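In Defense of Folding Laundry on the Bed

22 August 2025

I own a perfectly good table. It is the right height, it gets the morning light, and every magazine piece I have ever read about laundry tells me to fold on it. I fold on the bed. I have folded on the bed in every place I've lived, and I would like to make the case for it, loudly, because I think the bed is the best work surface in any small home and it gets no credit at all!

Start with the size. My table would fit on top of my mattress with plenty of room left over. On a table you fold one towel, look for somewhere to put it, and end up stacking it on a chair. On a bed you can tip out the whole basket and see what you have. Socks drift up toward the pillows, shirts go to the foot, and towels get the broad middle, where there is space to lay one flat and smooth it with both hands (my favorite part, I could do forty of them).

Then there is the softness. A towel on a hard, slick table slides away from you while you're lining up the corners. A sheet has a little grab to it. You pinch a fold, pull it toward you, and the rest of the cloth stays more or less where you left it. I find this deeply satisfying, and I say that as a person who doesn't enjoy ironing, dusting or anything involving a bucket.

The usual complaint is that the bed collects things. Of course it does. Mine has held a bag of clothespins, half my mail and a jar I was carrying to the kitchen when the dryer buzzed. I count this in the bed's favor. The whole loose business of the house ends up on one big bright rectangle, and you have to deal with every bit of it before you can go to sleep. A dining table will let you ignore a pile for a week. I once ignored one on mine from the first of June until guests were due.

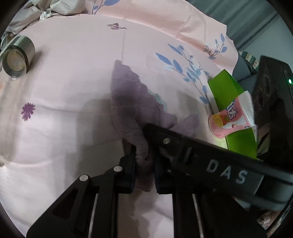 Horkel wrote in after my last column on towels to say that this is all very well for people with a spare hour before bedtime, but that anyone who gets home at nine will shove the heap onto the floor, sleep, and shove it back in the morning. A table pile, Horkel says, at least stays clean.

Fair enough, and I've done the floor shove myself. My answer is to start smaller. Seven pieces at a time is a real load if those seven are bath towels, and I can get through them before the kettle has finished being slow. What wears people out is saving it all for Sunday and then facing a mountain. Bring a little, fold a little, walk it to the closet. If you are home at nine, bring three washcloths and call it a night.

As for cleanliness, put your laundry on a made bed, with the sheet pulled tight or a cover over it. I would never tip clean towels onto a mattress somebody has just rolled out of. Making the bed first takes me about 20 seconds, and a patterned sheet is a cheerful thing to work over. White ones make me feel I'm in a clinic.

I'll admit one real weakness, and it's the back. Beds are low. If you're tall, kneel beside it on a cushion, or sit right up on the mattress with your legs crossed and the pile in front of you. I switch between the two. Sitting is slower, but fuzzy towels don't need speed. They need thirds one way and half the other, and a pat on top so they'll behave on the shelf.

So leave the table for supper and jigsaw puzzles. Tonight I have two loads coming up from the basement, the window is open, and I've already smoothed the sheet.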